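Langat (laundry robot)

Langat is a two-armed robot built in a shared workshop to move clothes between a basket and a front-loading washing machine. I'm the person who built most of it, so take this article as the view from the bench (the rest of the wiki is much more sober, I promise!). It's one of 4 builds kept at Fovstead, the workshop where I rent a shelf and use far more floor than I pay for.

Name

The name came off an old packing crate that served as the robot's first stand. We wrote it on the power supply in marker so people would stop unplugging it, and after that it was too late to think of anything better.

History

I started in January with a single arm clamped to a table, picking up socks. Socks are a terrible first object, by the way. They fold over the fingertip, they stick to each other, and one sock looks a lot like two socks to a depth camera. I moved to T-shirts after a couple of weeks and felt like a genius for an evening.

The second arm went on in spring, when I got tired of chasing the basket across the floor. Every time the single arm pushed down into it, the thing slid away. With two arms, one can hold a handle while the other reaches in, and suddenly a whole class of problems just went away. A new class showed up, mostly arms hitting each other, but I liked those problems better.

The current version, which we call the Astside version after the side of the room it lives on, was put together in October 2024. It has new wrists, new cable routing and the third set of fingers.

Arms and grippers

The arm shells are white printed plastic, with bright green brackets where I needed something stiffer and only had green filament left. The grippers have two black tapered fingers each. I went through wide paddles and a sort of spoon shape before this, and the tapered ones win for clothes because the tips can slip under a fold without shoving the whole pile to the back of the drum. They're also nice on basket handles, where you want to get through a loop and close.

Each gripper is driven by its own motor. I'd meant to put the motors farther back and run tendons, and I still think that would be prettier, but I can swap a motor on this one in the time it takes to make coffee.

Cables are the weak spot, as on every robot I've ever touched. A reach into the drum bends the wrist and turns it at the same time, so anything tied down too tight gets yanked. Leave a loop. Leave a bigger loop than you think! My first loom lasted 117 cycles before a wire let go inside the sleeve, and finding that break cost me a full weekend.

Control

The arms run on a small controller board sold to us as an Arkon, with a regular desktop doing the camera work. There are two modes. In the first, a person moves a pair of hand controls and the robot copies them, and the joint positions get saved with the video. In the second, the robot runs on its own from a model trained on those recordings. I had 100 good recordings before the first attempt that looked like anything, and the set now stands at 611, including a fair number where the operator (me) clearly hadn't had breakfast.

The camera sits up at head height and looks down, so the washer door, the drum opening and the basket can all be in view together. That placement took longer to settle than the arms did. Too low and the open door hides everything behind it, too high and the inside of the drum is a black hole.

The washing machine

People ask why a front loader. Mostly it's the one we had. It does suit the job, though, with an opening the arms can reach straight into, and a basket fits on the floor right by the base. The door is the fussy part. It's round, heavy on its hinge, and the glass bowl bulges enough that an arm coming in from that side has to go around it. I treat the open door as a big fat disk in the collision model and let the planner worry.

Reflections on the glass are another headache. Overhead lights leave bright streaks that slide around as the camera moves, and an early version of the software was very keen on picking them up. We mask out the door area now.

The rubber gasket catches sleeves. I haven't solved it. Pulling slowly helps, and so does lifting a little before pulling, but a long-sleeved shirt can still snag on the lip and hang there while the arm drives off with nothing.

Usual setup for a run

Washer door swung all the way open, empty basket on the floor close to the base, grippers open, clothes in the drum. I start with one bright item when I'm testing a new set of fingers, then work up to mixed loads.
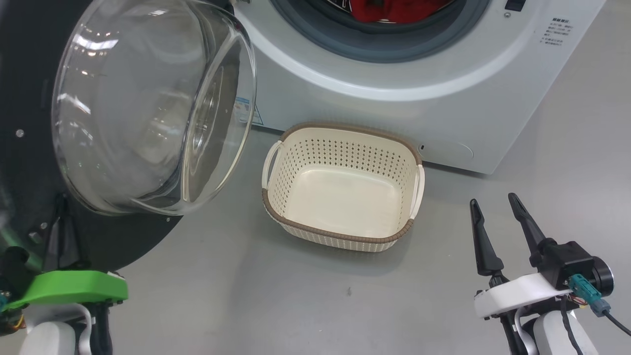
Mixed loads are where the fun is, and the next thing on my list is getting jeans out in one pull.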